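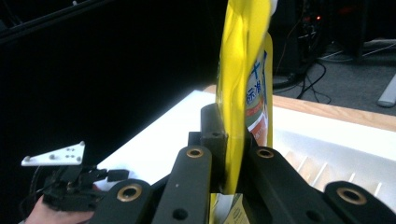 Yellow bottle with blue Japanese lettering on the label.

Refills, bottles and the pantry shelf: notes from the Vallow kitchen group

Members have been asking what to do with packaging that doesn't fit the town's recycling list, and yellow plastic has come up more than any other kind. Mirjana Papadopoulos went through the shared pantry in March and put everything in a squeezable container on one table. There were 48 items. A good number had labels only a few of us could read, so Annunziata Benedetti has started a sheet with the product, who brought it in and when it was opened. It hangs on the inside of the pantry door. Please use a pen, the pencil entries are already rubbing off.

Bottles first. A rigid bottle with a twisted or ribbed body is hard to clean with a brush. Fill it a third of the way with warm water, add a little dish soap, close it and shake. Leave it open and upside down on the rack overnight. Leave the label on if you plan to reuse the bottle for the same thing. If you want it for something else, take the label off completely and write the new contents on tape. We have had one case of salad dressing that was not salad dressing.

Pouches are the other half of the problem. They take up less space than bottles but they fall over, and when one goes on the top shelf the rest follow. Adwoa Nutsugah suggested keeping them in shallow trays and we have been doing that since the spring. A divided tray works better than a plain one if the ribs are low, and small loose caps can go in the compartments.
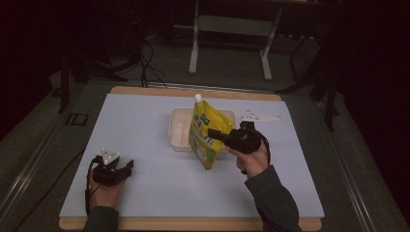 Yellow spout pouch and a white divided tray on the work surface.

Most spout pouches can't go in the blue bin here. Caps are collected separately, in the jar by the sink. Cut the corner opposite the spout, rinse, and let the pouch dry flat before it goes in the drop-off bag. Vivek Malhotra drives the bag to the Corik depot when it is full. The last load weighed 740 grams. That is not much for the size of the bag, so please press the air out.

If you are buying for the pantry, look at the size before you pick the refill. A pouch is only useful if it empties into a bottle we already have. Mawuli Ofori measured the large bottles on the lower shelf and they hold 515 ml to the shoulder. Anything bigger leaves you with an open pouch and nowhere to put it.

Two requests. We could use 2 more divided trays, any pale color, no deeper than a hand is wide. And if you have a funnel with a narrow neck that you don't use, the one on the hook has a crack in it.

The next pantry sort is on 24 June 2021, after lunch. Bring a dish towel. Leftover items without a name on the sheet go on the free table in the hall and stay there until the evening.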